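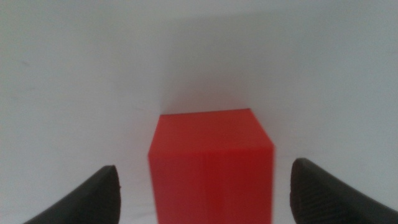 Red block between the two gripper fingers, pale background.

The Bell at Molla
Student project report, Illia Romaniuk and Demyd Kushnir
21/06/2023

1. What we set out to do
Our plan was to write a history of the peace camp at Molla, where a small group of Quakers, one Lutheran pastor and a changing number of students spent two winters outside the gates of the Brekolen radar station. They wanted the station closed. The station wanted them off the access road. Both sides were still waiting when the funding for the radar ran out for reasons of its own.

We had a title, an outline and a bibliography before we had spoken to a single person who was there. Our advisor described this as "confident."

2. Sources
The main written source is the camp diary, 428 pages in at least five hands. We expected theology. There is some, mostly on Sundays, but the diary's great theme is firewood: who had ordered it, who had stacked it badly, and whether a pacifist may padlock a woodshed. That last question takes up most of one November and is argued from Scripture on both sides.

We also recorded two interviews. The first was with a former camper who now sells insurance in Skovaseo and remembers everything. The second was with a retired gate guard who remembers the soup. He spoke for almost 90 minutes, and his account of the silent vigils is the best we have, as he was paid to stand and watch them.

3. The bell
The campers cast a bell from donated scrap brass and hung it by the road, to be rung each morning at the change of shift. In the diary it is a call to conscience. In the guard's telling it was how he knew to put the coffee on. We spent a long time trying to decide which of these belonged in the chapter on religious practice, and in the end put in both.

The bell is now in the chapel at Talukder, where it is labeled as a ship's bell. We wrote to the parish about this in March and got back a kind letter about their opening hours.

4. Problems
Demyd transcribed the second interview twice, the first version having been saved over with a grocery list. Illia's chapter on the pastor's sermons is short, as the pastor seems to have preached without notes and burned what notes he had (see firewood).

We did not get into the station's own archive. Our request is being processed.

5. Still to do
Map of the camp, with the woodshed in its second location. Footnotes for section 3. A second letter to Talukder, with a photocopy of the diary page where the casting is described, spelling mistakes and all.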